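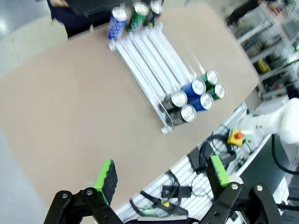
Cuando salimos con tiempo, mi hija va andando hasta la puerta y no pide brazos ni una vez; cuando salimos tarde, se sienta en el primer escalón que ve y de ahí no la mueve nadie, se lee en uno de los cuadernos que devolvieron las familias. La frase resume una parte de lo que encontramos, aunque no todas las familias lo vivieron igual.

Ir andando a la escuela infantil: un estudio con familias de Drurura
Trabajo de la asignatura Familia y Entorno
Curso de Educación Infantil
Entregado el domingo 19 de octubre

1. Punto de partida

La idea del trabajo salió de las prácticas en la escuela Hosten. A la hora de entrada se juntan en la acera los carritos, los patinetes y los coches en doble fila, y varias maestras comentaban que niños de cuatro y cinco años llegaban todavía en silla de paseo. Queríamos saber si las familias que van a pie lo hacen por gusto o por necesidad, y qué ocurre durante el trayecto: de qué se habla, dónde se para, en qué punto aparecen las quejas.

El trabajo no pretende medir el ejercicio que hacen los niños. Tampoco compara a los que andan con los que no. Se limita a describir el camino tal como lo cuentan los adultos que lo hacen con ellos.

2. Familias participantes

Participaron 12 familias con al menos un hijo de entre tres y cinco años. Todas viven en Drurura y llevan a sus hijos a Hosten. Se les pidió permiso por escrito y se les explicó que los cuadernos se devolverían al terminar. Los nombres no aparecen en ninguna parte de este informe.

Hay familias con un solo hijo, familias con un bebé además del niño en edad escolar, y un caso en que quien acompaña por la mañana es la abuela y por la tarde el padre. Ese cuaderno está escrito con dos letras distintas y a veces las dos versiones del mismo día no coinciden. Lo hemos dejado así.

3. Los dos recorridos

Las familias usan dos recorridos. El primero sale de la plaza Dagdag, sigue por la calle del mercado y llega a la escuela por la puerta principal. Es el más largo, 1.449 metros medidos con la herramienta del mapa municipal. Tiene acera ancha casi todo el tiempo, pero obliga a cruzar una avenida con semáforo.

El segundo baja por el camino de Rarklow, bordeando los huertos, y entra por la puerta de atrás. Es más corto y no tiene tráfico, aunque hay un tramo en cuesta y, cuando llueve, se forma barro junto a la valla. Varias familias cambiaron de un recorrido a otro según el tiempo.

Hicimos los dos recorridos andando antes de repartir los cuadernos. El de Rarklow lo repetimos empujando un carrito vacío y comprobamos que en la cuesta hay que agarrarlo con las dos manos, de modo que quien lleve además a un niño de la mano tiene que parar.

4. Cómo se recogieron los datos

Cada familia recibió un cuaderno pequeño a principios de septiembre, coincidiendo con el periodo de adaptación. Se les pidió que apuntaran lo que quisieran sobre el camino, sin obligación de escribir a diario. En la primera página había unas preguntas de ayuda:

Por dónde habéis ido
Si el niño ha andado todo el camino
Dónde habéis parado y por qué
De qué habéis hablado
Cómo habéis llegado

Al final reunimos 233 anotaciones. Algunas ocupan una página entera y otras son tres palabras («lluvia, brazos, tarde»). Las leímos todas en parejas y las fuimos agrupando por temas. Cuando no estábamos de acuerdo sobre dónde poner una anotación, la pusimos en los dos grupos.

5. Resultados

5.1. Las paradas

Es el tema que más se repite. Los niños paran para mirar gatos, obras, charcos, escaparates y hormigas. Paran también para coger palos y piedras, que luego hay que guardar en algún bolsillo. En el recorrido de Dagdag la parada más mencionada es la pescadería, cuando están colocando el hielo. En el de Rarklow son las gallinas de uno de los huertos.

Los adultos cuentan las paradas de manera muy distinta según el día. El mismo padre escribe un lunes que las gallinas les «comieron la mañana» y unos días después que fueron a verlas adrede. Casi todas las quejas sobre paradas están en anotaciones de la entrada; en las de la salida apenas las hay.

5.2. El momento del cansancio

Esperábamos que los niños pidieran brazos al final del trayecto. En los cuadernos, sin embargo, la petición aparece sobre todo en los primeros minutos, todavía cerca de casa. Las familias lo relacionan con el sueño y con haber desayunado deprisa. Una madre empezó a sacar la fruta del desayuno para el camino y anotó que así la primera esquina se pasaba mejor.

En la cuesta de Rarklow también se piden brazos, pero algunas familias la resuelven con juegos: subir de espaldas, contar los postes de la valla, ser un tren. El tren sale en varios cuadernos que no tienen relación entre sí, o eso creemos. Puede que los niños lo hayan aprendido unos de otros.

5.3. Las conversaciones

En el trayecto de ida se habla de lo que va a pasar: quién recoge, qué hay de comer, si toca psicomotricidad. En el de vuelta los adultos preguntan por la escuela y reciben pocas respuestas. Varias familias escriben que el niño contesta «nada» o «no sé» y que más adelante, mirando otra cosa, cuenta algo por su cuenta. Una abuela apuntó que había dejado de preguntar y que desde entonces se enteraba de más.

Durante las primeras semanas hay anotaciones sobre el llanto en la puerta. Dos familias dicen que despedirse les resultaba más fácil los días que iban a pie. Otra dice lo contrario: el camino se le hacía largo porque el niño iba preguntando todo el rato si ya llegaban y si ella se iba a ir.

5.4. Los hermanos pequeños

Donde hay un bebé, el carrito condiciona el recorrido. Estas familias eligen casi siempre Dagdag. El mayor quiere ir en el carrito, empujarlo o sujetarse a él, y eso da lugar a discusiones que ocupan bastante espacio en los cuadernos. Una familia puso una cinta atada al manillar para que el mayor se agarrase y la siguió usando hasta el final del registro.

5.5. La lluvia

Los días de lluvia hay menos anotaciones y más coches. Quienes fueron andando con botas cuentan que tardaron más y que los niños llegaron contentos, con los calcetines para cambiar. Algunas familias piden poder dejar unas zapatillas en la escuela.

6. Discusión

Lo que las familias llaman «un buen camino» depende en gran medida de la hora a la que salen. Esto aparece en cuadernos muy diferentes y con palabras parecidas. El problema es que salir antes supone levantar antes a los niños, y las familias con turnos de mañana no tienen margen. Proponerles sin más que salgan con tiempo sería no haber leído lo que escriben.

También nos parece que la escuela conoce poco esta parte del día. Las maestras reciben a los niños en la puerta sin saber si vienen de ver gallinas o de una pelea por el carrito. Comentamos algunos resultados con el equipo de Hosten y propusieron dedicar a los hallazgos del camino una mesa en la entrada del aula, para dejar allí palos, hojas y piedras. De momento está pendiente de decidir dónde se pone.

7. Limitaciones

Las familias se ofrecieron voluntarias y ya iban a pie casi siempre, así que no sabemos nada de las que usan el coche. Los cuadernos recogen lo que piensan los adultos. Intentamos que los niños dibujaran el camino, pero lo hicimos demasiado cerca de la hora de comer y la mayoría dibujó otras cosas; esos dibujos no se han analizado. Por último, el registro se hizo al principio del curso, con buen tiempo, y en invierno los resultados podrían ser otros.

8. Propuestas

Abrir la puerta de atrás por la mañana a la misma hora que la principal, porque ahora se abre más tarde y las familias que vienen por Rarklow tienen que esperar o dar la vuelta.

Habilitar un sitio techado para dejar carritos y patinetes.

Permitir un par de zapatillas de repuesto en el casillero de cada niño.

Pedir al ayuntamiento que arregle el tramo embarrado junto a la valla de los huertos. La carta está redactada y se adjunta como anexo, junto con la hoja de preguntas de los cuadernos y el modelo de autorización.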